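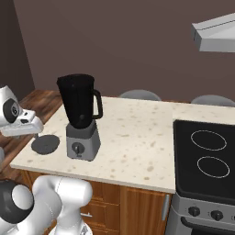

Dornine Countertop Blender

Item no. 378
Sold by Sadowski Kitchen Supply, Dukthorpe

The Dornine is a full-size blender for home kitchens. It has an opaque black jar with a side handle, a light gray base and one round dial on the front. Turn the dial right to start and back to the upright position to stop. There is no display and nothing to program.

Specifications

Jar capacity: 70 fl oz
Speeds: 6, plus pulse
Warranty: 2 years, parts and labor
Jar: dishwasher safe, top rack
Lid: hand wash only

Using the blender

Put liquids in first, then soft foods, then ice or frozen fruit. Fit the lid before turning the dial. For hot soup, fill the jar no more than halfway and start on the lowest speed. Thick mixtures such as hummus or nut butter will need to be scraped down once or twice. Switch off and unplug before putting a spatula in the jar.

The blender is not meant for grinding dry grain. Customers who want flour should look at the Kultcombe mill.

Cleaning

Fill the jar halfway with warm water, add a drop of dish soap, put the lid on and run it on pulse. Rinse and leave upside down to dry. Wipe the base with a damp cloth. Do not put it in water.

Parts and repairs

Replacement jars, lids and blade seals are kept in stock. Seals wear out first and can be changed at home with the wrench supplied. Repairs are handled at the Dukthorpe store by Celina Grabowska. Bring the base and the jar, along with your receipt if the blender is under warranty.

Prices last updated Aug 6, 2026. Store pickup is free.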